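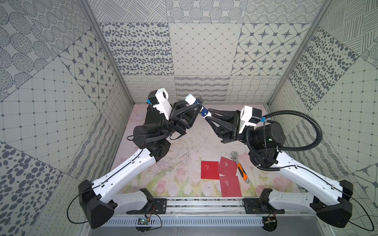

What did the craft supplies line of the grant pay for in this reporting period?

Red paper cut into squares, glue sticks, and the small hand tools needed to keep the work tables in order at the Trindolville site. The line was underspent by $69, and Lavura requests permission to carry that amount into the next period.

Progress report: Folded Paper Workshop, Trindolville
Submitted to the Ayala Fund by Lavura
Prepared by Yurani Cuadros, Program Coordinator

1. Activity in the period

The workshop moved from its planning stage to regular folding and gluing in January. Work so far has been limited to the simplest model in the program, a single square folded on the diagonal with its flaps glued down. The second model, which joins several folded pieces, was scheduled for this period and has been moved to the next one. A total of 71 finished pieces were accepted under the standard agreed with the Fund: flaps lie flat, corners meet, and the glue holds when the piece is lifted by one point.

2. Materials

Glue sticks have replaced the bottled glue listed in the original budget. The change was approved by the Fund before purchase. Paper continues to come from Zoltinix in precut squares, and 2 deliveries were received. The second arrived late, and the afternoon session was shortened as a result.

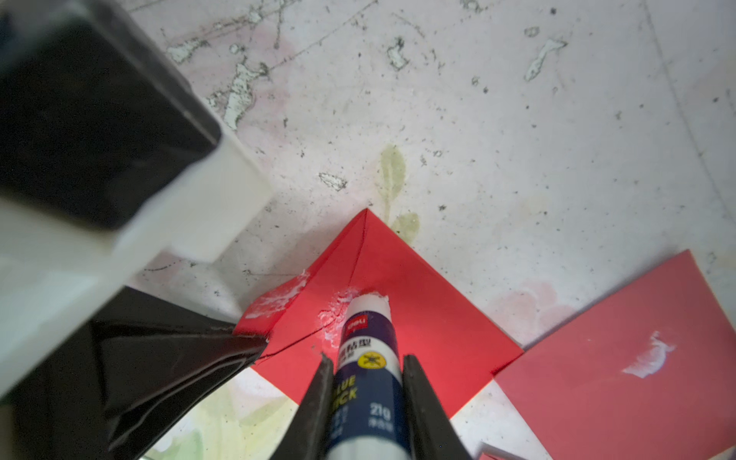
Glue stick applied to a folded sheet of red paper.

Excess glue at the edges of the flaps remains the most common reason for rejecting a piece. Written guidance has been revised to ask for one pass of the stick along each flap, followed by pressing from the fold outward. Caps are to be replaced at the end of each session.

3. Work surfaces

Table coverings show wear and will need to be replaced before the second model begins. Lavura has obtained one quote and is waiting for another. Tools used for adjusting the tables should be returned to the cabinet before paper is laid out; this has been added to the opening checklist.

4. Next period

Lavura plans to complete the following:
Replacement of the table coverings
Introduction of the second model
A review of rejected pieces, with results reported by cause

No change to the total award is requested. Staffing remains at 3 and is expected to stay at that level through the end of the grant. Receipts for paper and glue are attached as Appendix A.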